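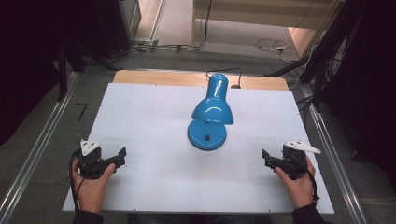

Subject: Re: Latonis building, ground floor plans
Date: August 27, 2019

Hello all,

What a good set of drawings to come back to after the bank holiday! Somebody asked last week:

> Does anyone know whether the Latonis entrance is
> staying on Cloner Street? The old plan had it round
> the back by the bins, and I can't make out from the
> new one which door is the main one. Also, how many
> desks are we getting in the end?

It's staying on Cloner Street, hooray. The back door becomes the bike entrance, with a ramp at 1:16 so that cargo bikes can get up it without a run-up. Peltonen have moved the stair as well, and I think it's the best change in the whole scheme, as you'll now see daylight from the second floor when you walk in. The old stair comes out in September.

As for desks, the count is 105 on the open floors, down from 139 in the spring version. I know some of you will groan at that, but the space has gone into a proper workshop and 2 quiet rooms facing the courtyard, and I'd swap a few desks for those any day.

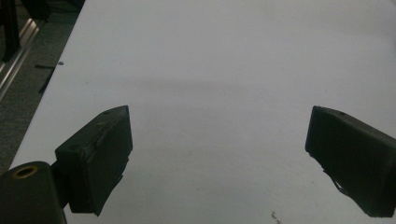

White table top, with a soft shadow across it.

The acoustic ceiling is still being argued over. Zanumora want timber slats throughout, the cost plan wants tiles, and my guess is we'll end up with slats in the entrance and the café and tiles upstairs. I've seen slats at that spacing in a library and they were lovely (and quiet!).
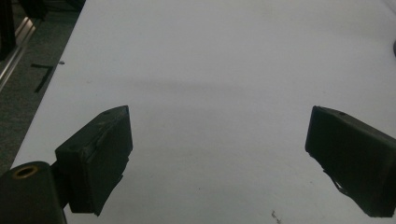 Finishes next, and please do send your views on these. The workshop benches are down as either oiled beech or plain white, and I'm all for the white. A plain white top like the one in that last picture bounces so much light back into a deep room, and our workshop is very deep. Beech would be handsome by the window, mind you, so a mix might suit everyone.

Replies to the list please, so the architects see them too. Door schedule to follow once I've checked the fire ratings on the courtyard side.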